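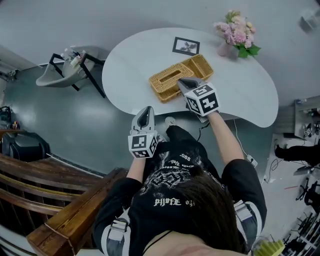

Visit to the Paju open day, Nanville
Posted August 11, 2020

Paju opens its building in Nanville to visitors once a year. I had been meaning to go for a while, mostly for the baskets, and this year I drove over in the morning and stayed until they started turning off the lights on the upper floor. It is a 117 mile trip each way from my house, so I wanted to see all of it.

The building used to be a feed store. Parking is on the side, on gravel, and the entrance is around the back through the loading door. There is no admission charge. At the desk you get a folded sheet with a floor plan and a short price list. The plan is out of date. It shows the cafe on the ground floor, and the cafe has moved upstairs.

Ground floor: the weaving shop

Paju started as a basket maker and the weaving shop is still the largest part of the building. Most of the work is repair and small household pieces. Willow comes in bundles sorted by length, and the bundles stand on end along the back wall. There is a long soaking trough, and on the open day they let you pick up a soaked rod and a dry one and bend both. The dry one snapped on me right away.

The talk in the weaving shop lasted longer than the sheet said it would, and I was glad of it. The weaver started with a round base and took it up far enough to show how the side stakes are bent and pinned. She said a lid is harder than the basket it goes on. It has to sit flat, and it has to stay flat after a winter of indoor heating. A lid with an opening in it is harder again, as the rods around the opening have to be turned back and tucked so they do not catch on anything. Tissue box covers are the piece they remake most often for that reason.

I asked about cleaning. The advice was a dry paintbrush for dust and a damp cloth for anything worse, then leave it out of the sun until it is dry. No furniture polish. They sell a small brush for the purpose, but a cheap one-inch brush from the hardware store does the same job, and the person at the counter said so.

Behind the shop is a storeroom where seconds are sold. The faults are small. I went through the stack of trays and found one with a slightly high corner, which does not matter for what I want it for. Seconds are cash only. The regular stock can be paid for by card at the front.

Upper floor: the rooms

The stairs are steep and there is a freight elevator for anyone who asks. The upper floor is where the finished goods are shown in use, set out as corners of a house. They do not use tags or little signs up here, so you have to find the item on the price list or ask.

The corner I spent the most time at had a white kidney-shaped table. I have looked at a lot of these over the years and had always thought of them as a bedroom piece, for a mirror and a stool. With one curved in where you sit, you can reach more of the top than you can at a straight desk of the same length. For a small room that seems useful. The price list had it under Ferkenel, a furniture company whose pieces Paju carries along with its own. It is sold flat and you put the legs on yourself.

On the table were a tan wicker tissue box and, end to end with it, an open basket in a similar weave. The box has a rectangular slot in the lid. I liked the pair together. A tissue box on its own always looks a little lost on a table, and the open basket takes the things that end up next to it anyway: a comb, hand cream, keys, mail. The two are priced separately on the list. I asked whether they could be ordered in a darker color to match and was told yes, with a wait.

Past those was a small picture in a black frame, lying flat, a dark leaf or flower design on white. The prints are on the list too, framed or unframed. I would hang one in a hallway. At the far right was a pale pink vase with pink flowers and green leaves. The vase is not for sale, which I found out by asking at the desk downstairs. A shame, it was the right size for a side table.

To the left of the table, across the gray floor, was a washbasin. This was the other thing I had come for. It is gray and sits on a black metal frame stand. Small bottles and toiletry items were set out on top, in white and other light colors, and it was helpful to see it that way. Most showrooms leave a basin bare and you have no idea how much shelf you will be giving up. At home I would need somewhere else to put half of what I own, so a basket on a shelf close by would have to be part of the plan.

The stand is sold with or without the basin. The fixture and drain parts are not included and the staff were clear that they do not do plumbing. They did have a sheet of measurements to take home, and I took two, one for me and one for my sister, who is redoing her downstairs bathroom.

I had brought the measurements of my own bathroom on an envelope. The wall I have in mind is short, with a door that opens inward, and by my figures the stand fits with 5 inches to spare. That is tight but it would work. I am going to tape the outline on the floor before I order anything.

The cafe and the rest

The cafe is at the far end of the upper floor. Soup, two kinds of sandwich, coffee, and a plum cake that was gone by the time I got to the front. The soup was potato and it was good. Lunch with coffee was $11. There are seven tables and they fill up at noon, so go early or late. The chairs are old school chairs and are not comfortable for long.

After lunch I walked across the yard to Bridside, which shares the lot and opens on the same day. Bridside makes soap and lotion in small batches. It is one room, and the tour takes a few minutes. They show the molds and the drying racks, and you can smell everything. I bought two bars of the unscented. They pack soap in gift boxes with a little willow tray from next door, but the tray adds a good deal to the price and I already had mine from the seconds room.

The children's table was outside under an awning. Children could weave a small mat out of paper strips or a real one out of soft cane. The cane table had a line. The paper one did not.

Notes for anyone going next year

The open day runs from 10 to 4. The weaving talk is given twice and the second one is less crowded.

Bring cash for the seconds and for Bridside.

Wear shoes you do not mind getting dusty. The gravel is loose and the weaving shop floor has willow scraps on it.

If you want a large piece, ask about delivery before you go upstairs. The delivery list is kept at the front desk and it was full for the month of August by early afternoon.

Bring your room measurements. The staff will lend you a tape to measure the furniture.

The restroom is on the ground floor past the storeroom and is not on the plan.

What I came home with: one tray with a high corner, two bars of soap, two measurement sheets, and an order slip for the tissue box and basket in the darker color. The wait on those is five weeks. I did not order the table. I would like to see it once more with a chair I own pulled up to it, and they said I could bring one.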